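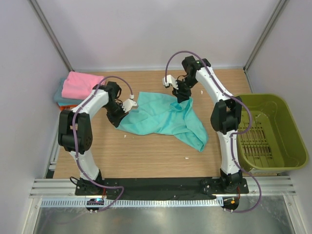 Two robot arms reaching towards a turquoise cloth on a work table.

Call for participants: salt, sleep and blood pressure in adults aged 40 to 69

The Te Moana Institute for Circulatory Health is inviting adults to take part in a study of how evening meals and sleep affect blood pressure overnight. Blood pressure normally falls during sleep. In some people it falls very little, and the reasons for this are not well understood. The study will look at whether the amount of salt eaten late in the day plays a part.

We intend to enrol 647 participants across our two clinics, at Gromach Road and at the Bomby Building. Enrolment opens in April and will close when all places have been filled.

Who can take part

You may be eligible if you:
are aged between 40 and 69
have been told by a doctor or nurse that your blood pressure is normal or slightly raised
usually sleep at night and eat an evening meal
are able to travel to one of the two clinics on three occasions

We are unable to enrol people who take tablets for high blood pressure, who have kidney disease or diabetes, who are pregnant, or who work regular night shifts. People who have been treated for sleep apnoea should contact the study office before applying – in certain cases they may still be able to join.

What is involved

The study lasts for eight weeks. At your first visit a research nurse will measure your height, weight and blood pressure, take a small blood sample and ask about your general health. This visit takes roughly 100 minutes. The second and third visits are shorter.

You will be placed by chance in one of two groups. One group will receive prepared evening meals with a reduced salt content, and the other will receive meals with a usual salt content. Neither you nor the nurse will be told which group you are in until the study has ended. Meals are delivered weekly and can be kept in a home freezer. Vegetarian and halal meals are available on request.

On four nights you will wear an arm cuff that takes readings while you sleep, together with a Fovetti wrist monitor that records movement. Some people find that the cuff wakes them during the first night. You will also be asked to keep a short sleep diary and to collect two urine samples at home.

Risks and benefits

Giving blood may cause slight bruising, and the cuff may feel tight when it inflates. You are unlikely to benefit directly from taking part. If any reading gives cause for concern, the study doctor will discuss it with you and, with your consent, write to your GP.

Your information

All records are held under a study number and kept separately from your name and address. You may withdraw at any time without giving a reason, and your usual medical care will not be affected.

Expenses

Travel costs are repaid on production of a receipt or ticket. Participants keep all meals supplied but do not receive a fee.

How to apply

Please ask for an information pack from the study office, stating which clinic you would prefer. The office is open from 9 am to 4.30 pm. Completed forms should be addressed to Halima Nzioka, Study Coordinator. Medical questions may be put to Dr Ea Damgaard, who leads the study.

Large-print packs are available, and an interpreter can be arranged for any visit with one week's notice.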